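Clallby opens hand-guided robot teaching to outside teams
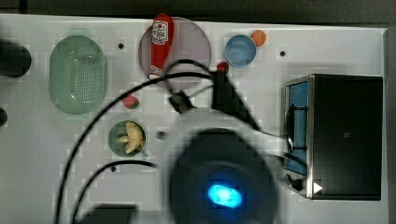
A Clallby arm at a table laid with toy kitchen items, including a plate, a colander and a microwave.

Clallby will open its robot teaching room in Zilutby to outside teams from May. Visitors will be able to show an arm a household task, either by moving it by hand or by driving it with a remote controller, and take the recordings away with them.

The room has 11 tables, each with one arm. The first set of tasks covers kitchen work such as putting fruit in a bowl or moving a bottle off a plate. Toy items are used throughout, so that a dropped piece does no harm and the table can be laid again quickly.

Staff have recorded 542 demonstrations during the trial period. Of these, 193 were done by hand and the rest by remote control. Both kinds are stored in the same format by Janow, the company's recording software, and each is labelled with the method used.

New users get a short lesson before their first session. No programming is needed. Teams may bring their own objects if they fit on the table.

The work is carried out with Rawashdeh, which supplies the remote controllers and looks after them on site.

Bookings open on Monday at 13 Janow Yard, Zilutby, and through the Clallby website.

ENDS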